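Sort First, Ask Later: Inside Tanent's Two-Armed Tidying Study

Fri 21 July

The first thing the lead researcher on the Podora project wants to talk about is pliers. "I love them," she says, laughing. "They open, they close, they slide, they never lie the same way twice. If your method can handle pliers, you can start to feel good about it."

Podora is the tidying study at Tanent, a small lab that works on robots with two arms and a lot of everyday clutter. The question behind it is simple to say and hard to answer: can a pair of arms learn where things belong from watching a person put them away, with no labels and no list of rules? Her group thinks the answer is yes, and since May they have had results they're happy to show around.
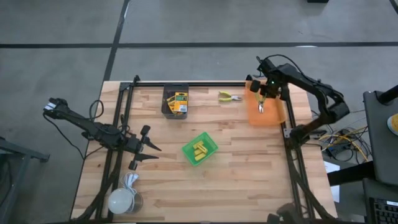 Pliers at the orange bin, with a second pair still on the table.

The method is called Wei, and she gets visibly excited explaining it. A person first steers both arms through a tidying job. The software then cuts that recording into short pieces, each one ending when a gripper opens or closes. "Old me would have fed in the whole run, start to finish," she says. "But the whole run is full of dithering! A person reaches, thinks again, backs up a bit. When you cut it into pieces you can keep the good parts and let the arms put them together in a new order."

That order matters more than her group expected. In the first version, every job had to follow the sequence the person had used. If the blocks had gone first in the recording, the arms wanted blocks first, even when something else was sitting right on top of them. The current version picks whichever piece fits the table as it looks right now. She calls this the part she'd happily talk about all day (and she comes close to it).

Her numbers come from two rounds of tests with the same objects, 116 runs in each. With the fixed order, 84 runs ended with everything in the right bin. With the free order, all but six did. "I ran the count again because I didn't believe it," she says. "Then I made a colleague run it."
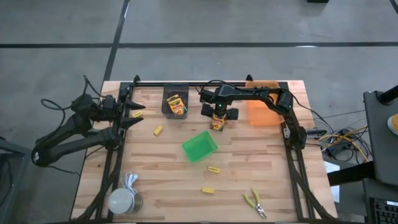

Crayon box in the right gripper, a yellow block on the wood between the left one's open fingertips.

Sharing the work between two arms brought its own puzzles. Each arm has a side it reaches easily, and the middle of the table belongs to both. Early on, the arms were far too polite. Both would hold back from an object in the middle, and a run would just sit there until the time limit. The fix was a small one: whichever arm can finish its piece sooner gets to go, and the other looks for work elsewhere.

She is just as eager to list what doesn't work. Thin boxes that lie flat are still trouble, and see-through plastic confuses the depth readings. The arms also have no idea what to do with an object they never saw in training. "It will put it somewhere," she says. "It's very confident. We're working on the confidence."
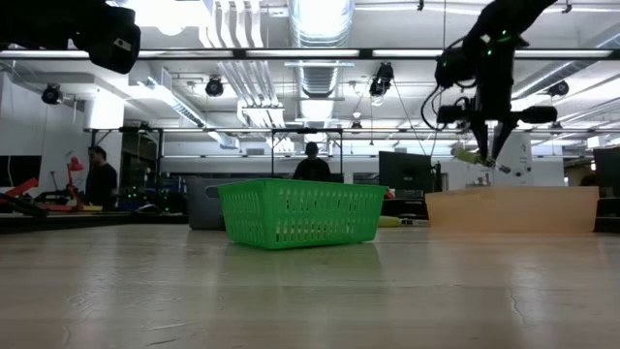

4 min read

Next comes a test she has been looking forward to for a long time. Zodov, a partner lab, will set up its own table and try the method with just three recorded runs for each kind of object. The bins will be different and so will the light, and the people steering the arms will be new to the job.

"Our table is our table," she says. "We know every habit it has. I want to see this thing on somebody else's, with somebody else's junk on it." She already has a guess about which objects will cause the most grief over there, and she has written it down and sealed it in an envelope so that she can't change her mind. She wouldn't tell us what it says, though she did admit that the pliers are on the list.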